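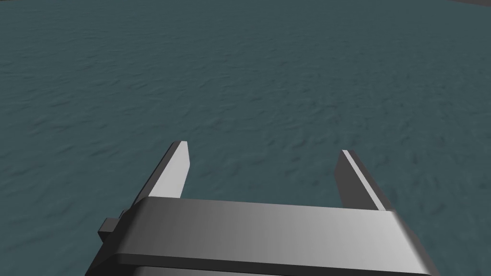
Osumthorpe lab opens its remote-driving sessions to beginners

The robotics lab at Osumthorpe has started letting complete newcomers drive its simulated gripper, and the first month has gone better than anyone on the team expected. By the end of July the group had saved 3,478 demonstrations, 764 of them from people who had never touched a robot controller before.

The setup is called Maltell. You sit down with a hand controller, the two fingers on the screen open and close as you squeeze, and every move you make is recorded so the robot can learn the task from it. New drivers get a bare practice floor first, with nothing to pick up, and simply steer until the gripper goes where they mean it to go. Then come the blocks!

"People apologize for being slow, and I keep telling them slow is great," said Marit Engebretsen, who runs the sessions. "A careful, wobbly reach with a correction in the middle teaches the robot how to recover. We were short on those."

Jasper Cuypers wrote the software and is already working on a version where you guide a real arm by hand - no controller at all. He hopes to have it running before winter.

Sessions last 2 hours and start at 6 p.m. The lab wants 200 more drivers this fall, and left-handed people are especially welcome.

Contact the newsroom | © Osumthorpe News | Back to top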